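Home Projects Notes Parts About
Workshop > Projects > Bivach > Folding, part two

Saturday, November 7, 2020

Bivach is my name for the laundry-folding build that has been taking up most of my free time since April. It started as one gripper and a motor driver on a shelf. It is now a pair of grippers, a controller board and a lot of Python, and it has outgrown the desk.

Up to last month I ran every test on a table that is 40 inches wide. A T-shirt fits on that, but the sleeves hang over the sides when it gets unfolded, and the weight of a hanging sleeve drags the whole shirt. I lost a lot of evenings to that before I gave up on the table.

So the tests moved to the bed. It has more room than I need, and the sheet grips the cloth a little, so a shirt stays put when one corner is lifted. The bad part is that a mattress gives. The height I measure at the edge is wrong by the middle, and the jaw either closes on air or picks up the sheet along with the shirt. I fixed most of this by closing slowly and watching the motor current – when it climbs, there is cloth in the jaw.

Color matters more than I expected. My gray shirts were nearly invisible to the segmentation step on the old white sheet. Navy on green works well, and I have stopped using anything else for now.

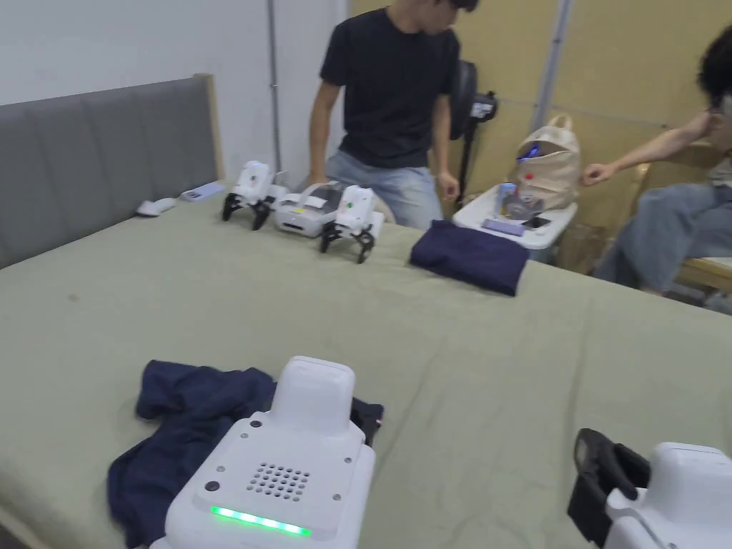 What the numbers say

I logged 243 grasp attempts on the bed. Of those, 111 closed on a single layer of cloth in the right place, and 63 picked up two layers. The rest were misses or grabbed the sheet. That is not good enough to string together a full fold, which takes five grasps in a row with no mistake in it.

The two-layer grabs are the ones I want to get rid of first. They mostly come at the hem, where the front and back of the shirt lie right on top of each other. Coming in at a lower angle helps. Thinner fingertips would probably help too, and I have a set half drawn.

Changes to the software

The old planner, Condori, is retired. It picked a grasp point once and went for it without looking again. The new one, Zistard, checks the cloth a second time just before the jaw closes and backs off if the edge has moved. It is slower – a single grasp takes twice as long – but I can leave it running without my hand on the stop button.

Next on the list is printing the fingertips and redoing the hem tests with them. After that I want to try a towel.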